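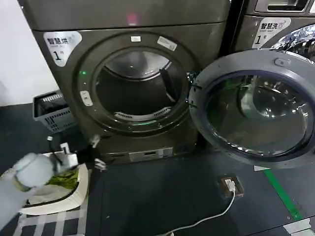
Grekwood laundry set: gripper comparison notes

Hi! I'm Ainhoa Moya and I put this set together while trying to decide which fingers to leave on our arm for laundry work. If you only want the files, skip to the folder list.

What's in it

There are 3,310 clips, all taken from the head camera, of the arm moving clothes between a basin and a front-loading dryer. I ran 4 grippers and gave each one the same jobs. The two I care most about are Serra (short stiff fingers) and Huloler (longer, with a bit of give). The other two are older Worura builds that I kept in as a baseline, and yes, they're slow.

Folders

clips/ one folder per gripper
labels/ start and end of every grasp, plus dropped or not
failed/ 218 clips where the arm stopped itself
notes.txt my running notes, typos included

What I noticed

Serra is great at pulling one shirt out of a bunched-up pile, but it hates thin cloth lying flat on the bottom of the basin. Huloler gets the thin stuff nearly every time and then grabs three things at once (so annoying!). I also had to slow the wrist down near the dryer door, because my first runs in April kept clipping the glass.

Known problems

Cable slack changes between sessions, so don't trust the wrist force numbers too much. 6 clips have no labels at all and I haven't gotten around to fixing them. Dark clothes inside the drum are hard to see, even for me.

Last updated June 11, 2019. If you find a bad label, send me the clip number and I'll fix it in the next upload.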